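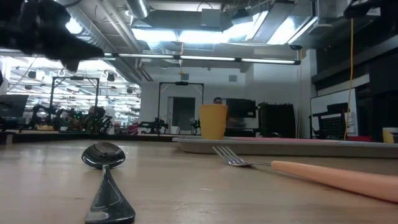
Page last changed: September, by M. Dobos

Unit 7 handout: Comparing grippers on tableware

Read this before your bench slot. Bring a printed score sheet, one per gripper.

You will run the same pick list with two grippers, the Cutik and the Ruslow. Both bolt to the same wrist plate, so the arm program stays the same. Only the finger offset changes. If you forget to change it, the fingers will stop high and you will score a lot of misses that say nothing about the gripper.

The pick list is a spoon, a fork with a thick soft handle, and a yellow cup. Lay the spoon and fork on the wood with a clear gap between them. The cup stands farther back, by the tray.

What to look for

Spoon. It is glossy and dark, and the bowl picks up bright spots from the ceiling lights. The Gough detector sometimes puts the grasp point on one of those spots. Check the overlay before you let the arm go down. Grasp at the handle.

Fork. Try it once by the handle and once by the neck. The handle gives under the fingers, so the force reading climbs slowly. Write down the force at lift, not at first touch.

Cup. Grasp from the side, below the rim. Use the low force setting with both grippers.

Camera

The fixed camera sits close to the table surface. A low view is good for judging finger height and bad for judging depth along the table, and near objects go soft. Take depth from the overhead camera and use the low one to check contact. Note on the sheet if the fingers block the low view during the approach.

Scoring

A pick counts if the object leaves the table and stays held until the arm reaches the hold pose. A slip after that is marked S and still counts. Last term's class logged 109 picks with the Cutik and got 93. They logged fewer with the Ruslow - 58 in all - so compare rates, and say in your report how many picks each rate is based on.

Logs go in the Grisanico folder under your group name. Questions about the wrist plate go to Benjie Javier, anything about scoring to Máté Dobos.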